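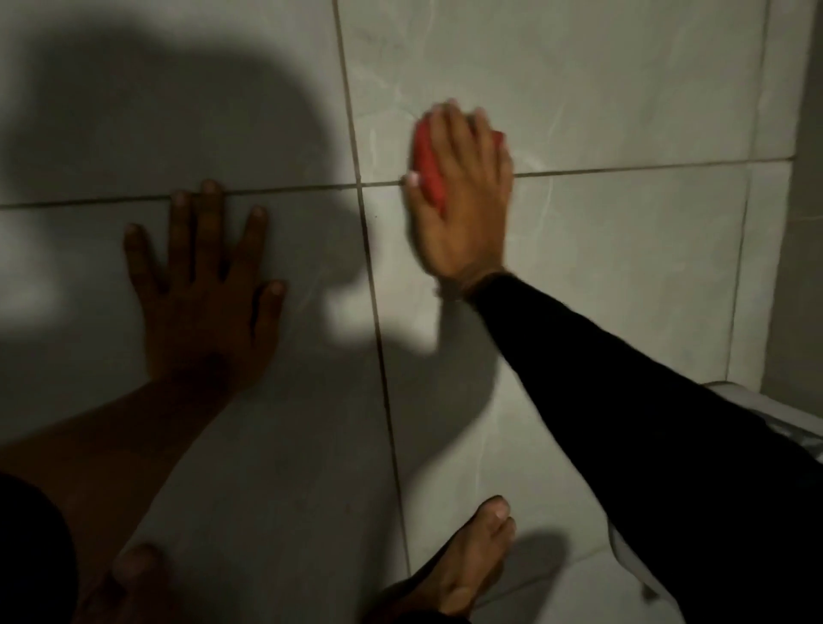

Figure 2. Cleaning a glazed wall tile with a sponge, working next to the grout line.

6.3 Cleaning the tiled surface

This section covers routine cleaning of Vukby wall tile after the grout has cured. For removal of grout haze during installation, see 6.1. For sealing, see 6.4.

Required items
Sponge, soft, without an abrasive layer
Two buckets
Gendiditz neutral tile cleaner
Nylon grout brush
Lint-free cloth

CAUTION: Do not use vinegar, descaler or any other acidic product on the grout lines. Acid attacks cement-based grout and leaves dark grout lighter in patches. This damage cannot be reversed by sealing.

CAUTION: Do not mix the cleaner with bleach or with products that contain ammonia.

1. Open a window or switch on the exhaust fan.

2. Fill the first bucket with lukewarm water and add 40 ml of cleaner. Fill the second bucket with clean water for rinsing.

3. Wipe the wall with a damp cloth to pick up dust and grit. Grit held in a sponge will scratch a glossy glaze.

4. Dip the sponge in the first bucket and wring it out until it no longer drips.

5. Start at the bottom row and work upward. Clean one tile at a time with short, overlapping strokes. The free hand may be placed flat on the wall for balance. Do not lean on a faucet, towel bar or other fixture.

6. Run the edge of the sponge along each grout line, then across it. Where two lines meet, use the grout brush if residue remains.

7. Rinse the sponge in the second bucket after every few tiles. Change the water when it turns cloudy.

8. Wipe the wall with clean water from the top down and dry it with the cloth.

Note: Soap film is hard to see on pale veined tile under weak light. Hold a lamp close to the wall, at a low angle, and check each tile from the side. Film shows as a dull area in the gloss. The printed veining is under the glaze and will not come off — do not scrub at it.

Note: Around wall-mounted fixtures, keep the sponge nearly dry and check the sealant bead for gaps. If the bead has pulled away from the tile, stop and replace it as described in 7.2 before cleaning that area again.

If film remains after two passes, repeat steps 4 to 8 with fresh solution. Do not increase the dose. Stains that stay in the grout after a second cleaning are covered in the table in section 8, entry 23.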